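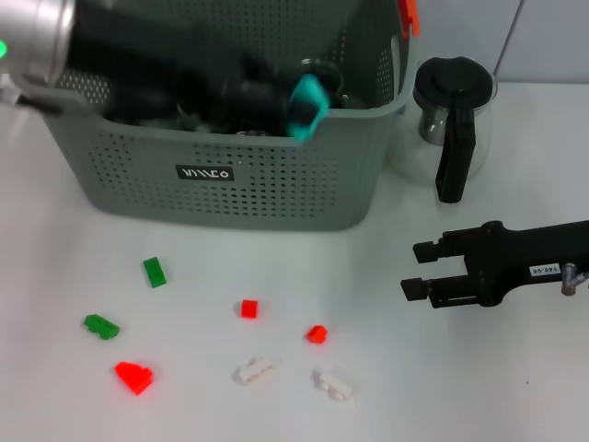
Photo by Uriel Ayala. Used with permission.

CHAPTER 4
The 100-Year Flood and Other Numbers

Before you read
Ask an adult who owns a house near water whether it is "in the flood zone." Then ask how they know. Write down both answers and keep them until the end of the chapter.

On August 6, 2020, the Dosura River came over its east bank at Junholm and ran down into Zudside, a low neighborhood of small houses and repair shops. By the next morning the water on the lowest street was about four feet deep. The mayor called it a 100-year flood. So did the newspaper, and so did the insurance adjusters when they arrived. Older people in Zudside found this odd, having been told the same thing about the flood before it.

What were they being told? Most people hear "100-year flood" and picture something that comes once a century and then leaves you alone. The term means something else. A 100-year flood is a river level that has a one percent chance of being reached or passed in any single year. Having one this year does nothing to protect you next year. The river keeps no calendar.

That much is in every textbook, and it is correct as far as it goes. This chapter asks a ruder question. Where does the one percent come from, and should you believe it?
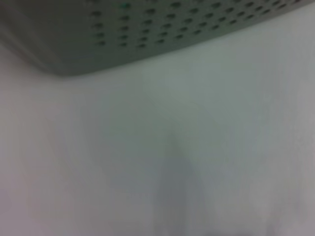

4.1 Where the number comes from

To work out the chance of a rare flood, an engineer starts with a gauge record, a list of the highest flow the river reached in each year that somebody was measuring it. The yearly peaks are put in order of size and a curve is fitted through them. The curve is then carried out past the last real measurement until it reaches the one percent mark.

Look at that last step again. At Junholm the gauge had been running for 43 years. A record that short may hold no 100-year flood at all, or it may hold two. Either way, the part of the curve that matters most to the people living beside the river is the part with the fewest measurements under it. The engineers know this. Their reports usually give a range, and the range can be very wide. By the time the figure reaches a public meeting, the range has often gone missing and a single clean line has been drawn on a map.

There is a second problem. Fitting the curve this way treats the river as if it behaves the same from one decade to the next. Pave over a few square miles of farmland upstream and rain that used to soak in will run off in an afternoon. Narrow the channel with a bridge and the same flow will stand higher. A warmer atmosphere can hold more moisture, and heavy rain has grown heavier in many places. A gauge record mixes years from before and after such changes, and the curve cannot tell them apart. 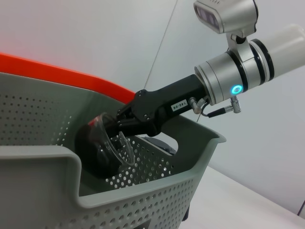
Levees bring out the same kind of overconfidence. Once a wall of earth stands between a town and a river, the land behind it may be redrawn as lower risk, and building follows. The trouble is that a levee is usually described by its height, which says little about the drains, pipes and soft spots that let water get past it. The gray plastic basket in the photograph has sides too, and how high they are is no help in deciding whether it would hold water. The holes settle that. In Zudside the east bank had been raised years earlier under the Liyanage Plan, and the plan's summary gave the new height on its first page. The storm drains that ran beneath it were in an appendix. Some of them had no flap gates to stop the river from coming back up the pipe. When you read a claim that a town is "protected," find out what was inspected, and how long ago – then look for whatever was left off the list.

Key terms
annual peak flow
gauge record
return period
flap gate
residual risk

Check your understanding
1. A house stands exactly at the edge of the mapped 100-year flood zone. Explain why the owner should not feel much safer than the neighbor just inside it.
2. A town official says, "We had our 100-year flood in July, so we are fine for a while." Write a short reply.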